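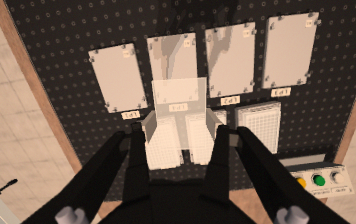
Four pale panels along the top of a black pegboard.

The Ferry Picture

1 Jan 2018

My father was in a film once. He played a man who carries a mattress onto a ferry. The film was called Godoy, and it was shot in Irkport the winter I was nine, when the Skultine company came up the coast with trucks and lights and rented the entire lower floor of the hotel.

They needed people for the ferry. A notice went up at the post office asking for men and women of ordinary appearance who had their own dark coats. My mother said that was everybody. My father went down on his lunch break and stood in line behind the dentist and most of the fish plant, and a young woman with a clipboard looked at his hands and asked if he could lift things. He told her he moved furniture for a living. She wrote that down.

He worked three days on it. The first day it rained and they sat in the ferry terminal and ate soup. The second day they did the boarding from the land side, over and over, with the mattress rolled and tied with cord. He told us at supper that it was a poor way to tie a mattress and that he had said so, and that a man had thanked him and asked him to go back to his mark. The third day they did it from the deck. They paid him in cash in a brown envelope and let him keep the cord.

The film was meant to open the next fall. Skultine was in some kind of trouble with a bank by then, and Godoy played in a few cities for a week and did not get as far as us. The theater in Irkport had a poster for it in the glass case by the door until the sun turned it blue. Then the theater closed too.

My father did not talk about it much. If a ferry came on in some other movie on television he would watch how people carried their bags. "Too light," he would say. "Nothing in there." He was usually right. Once you start looking you see empty suitcases everywhere, people swinging them up stairs with two fingers.

He moved furniture until his back gave out, and after that he did the scheduling for the same company from a desk by the window. My mother died in the spring of a year I was living far away. I came home for that and did not leave again. I got a job at the library, in the room where the films and records are, and I rented a place up the hill from him.

It was a man at the Tultcombe library who found it. We trade lists back and forth, what each branch has and what it is getting rid of. He called about a box that had come out of an estate, sixteen-millimeter reels, mostly farm safety and one about teeth. At the end of the call he said there was also a feature in there, or most of one. He read me the label.

I asked him to read it again.

"Godoy," he said. "Reels one through seven. There's a space for an eighth but it isn't in the box. Do you want it? Otherwise it goes in the dumpster with the teeth."

I drove over that Saturday's worth of errands undone, two hours with the heater on, and signed for it. The cans were rusty on the rims. He helped me carry them to the car and said the print had gone pink, they all do, and not to expect too much from the sound.

I did not tell my father right away. I wanted to see if he was in it first. People get cut. A whole day of work can turn into a shot of a gull. I set up the library projector after closing, pulled the blinds, and ran the first reel at the wall because the screen was stuck in its case.

It was a slow picture. A woman gets a letter and decides to leave a town. She goes around saying goodbye to people she does not like very much. The town was us. There was the bank with its old sign and the bakery before the fire, and the street where I live now with no houses on it. I had to keep stopping myself from looking past the actors. In the second reel she sits in the hotel dining room and there is a waitress behind her who I am fairly sure taught me to swim.

I threaded the third and the fourth. The sound dropped out in the fifth for a while and then came back in the middle of an argument. I ate crackers out of the drawer. The ferry did not come, and it did not come, and when the seventh reel started she was still packing.

Then she was at the terminal. It was raining in the film, so they must have used some of the first day after all. She stood in line with her coat collar up. The camera was on her face. Behind her, out of focus, there were people in dark coats, and one of them had something large and pale on his shoulder.

She moved up. The line moved up. Somebody called out from the boat. She turned around to look at the town and the focus went with her, past her, and for a second it was on the man behind. It was my father. He was younger than I am. He shifted the mattress higher, the way I had seen him shift a hundred things, with a little bend of the knees first, and he looked annoyed at the cord.

Then the reel ran out and the tail went around and around, slapping.

I called him the next morning and told him to come by the library after we closed. He wanted to know what for. I said I needed help with a screen that was stuck, and that was true. He came with a can of oil and a screwdriver and had it up in a couple of minutes. He saw the cans on the table. He read the label with his glasses on and then with them off.

"Where's eight?" he said.

"There isn't one."

"Well, that's the end of it, then. That's the part on the deck."

"You're in seven," I said.

He sat down. I asked if he wanted to start at the beginning or just see the ferry. He said he had never seen any of it, so he guessed the beginning. It was a long film and the chairs in that room are bad ones. I gave him the cushion from my desk.

He talked all the way through. He knew the bakery and which truck that was and what the owner had paid for it. He said the woman should have sold the dresser and not given it away, it was a good dresser, he had carried it up to that room himself for the film people and carried it down again. When the waitress came on he said her name and then told me where she was buried. In the part with no sound he talked more, to fill it in, and made up an argument that I thought was better than the one they had.

When she got to the terminal he stopped talking.

I watched him instead of the wall. He leaned forward with his hands between his knees. The light on his face was pink. The line moved up, and somebody called out, and I knew without looking when the focus had changed.

"Huh," he said.

The reel ran out. I let it go around a few times before I switched it off, and then I switched it off and turned on the lamp by the door.

"I told them about that cord," he said.

"You told us, too."

"You can see it slipping. Right there on the shoulder. It came undone on the deck, you know. Third day. I was halfway up the ramp and it opened up like a sail and I couldn't see a thing, and she's standing there with her letter, and I walked right into her. Knocked her down. They all laughed, and she did too. She had a good laugh. They did it again after, the right way, but somebody said they might use the first one." He rubbed his knee. "I always figured they used the first one."

He had never told us that. I thought of my mother at the supper table, asking what happened on the third day, and him saying they did it from the deck.

"Maybe they did," I said.

"It'd be a funny way to end it. She's sad the whole picture."

"She is pretty sad."

"You could ask that fellow in Tultcombe," he said. "If he's got another box."

I said I would ask. He got up and looked at how the screen went back in its case, and put a drop of oil on the hinge, and worked it up and down until he was happy with it. Then he wanted to know if we could run seven again before I put it away, just seven, and I said we could, but it had to be rewound first. He said he wasn't in a hurry. He pulled his chair up next to the projector and held the flashlight for me while I threaded it.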